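### 3.2 Sorting of mixed returns at the counter

The second part of the study concerns how secondhand shops separate mixed household donations before pricing. Two shops took part, Jorneck and Brilta. Both accept unsorted goods, and both had kept written intake sheets for long enough to allow comparison. Sheets from before July were left out of the analysis, as the two shops used different category lists until that month.

A donation was treated as mixed when it contained goods from at least two of the categories in the shared list: toys, kitchen goods, tools, textiles, books, and other. Single-category donations were recorded but are not discussed further in this section. After removal of duplicate and unreadable sheets, 2174 records remained. Of these, 2000 carried both an intake time and a pricing time and could be used to calculate handling delay. The remaining 174 were kept for the analysis of category counts only.

Handling delay was defined as the time between the moment a donation was logged and the moment its last item received a price. Delay was not normally distributed in either shop — a small number of donations stayed in the back room for several days — and medians are therefore reported throughout. Median delay was 170 minutes at Jorneck and 166 minutes at Brilta. The difference is small and was not significant under a rank-sum test. Differences between categories within each shop were larger than the difference between shops.

Toys accounted for most of the long delays. Staff at both shops check toys for missing parts before pricing, and this check is often put off until a quieter part of the day. Textiles, which take up more floor space, moved faster because they were priced by weight. Kitchen goods fell between the two. The pattern is in line with the earlier account in Ó Gríofa, where small items with several parts were found to slow the sorting of much larger lots.

The containers used for sorting were also noted. Neither shop followed a fixed rule, and the same type of bin could be used for intake, holding, or display. Divided bins were of interest because they allow checked and unchecked goods to be kept in one place (Figure 4).
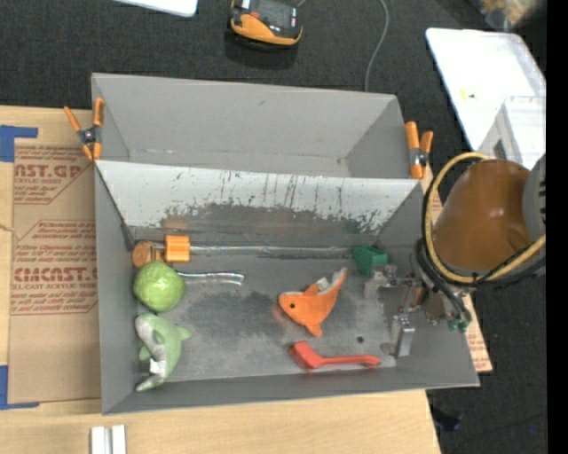
**Figure 4.** Two-part bin with toys and household items in the front compartment.

Use of a divided bin was entered as a yes/no variable in the delay model, together with shop, category, and number of categories per donation. Its effect was weak once category had been included. The number of categories had a stronger effect — each added category was linked to a longer delay — though the relation flattened for donations with four or more.

Two limits should be noted. Intake times were written by hand and were often rounded to the nearest five minutes, which adds noise to short delays. The category "other" was also used more freely at Brilta than at Jorneck. A recoding of this category based on the Aven list is presented in Section 3.3.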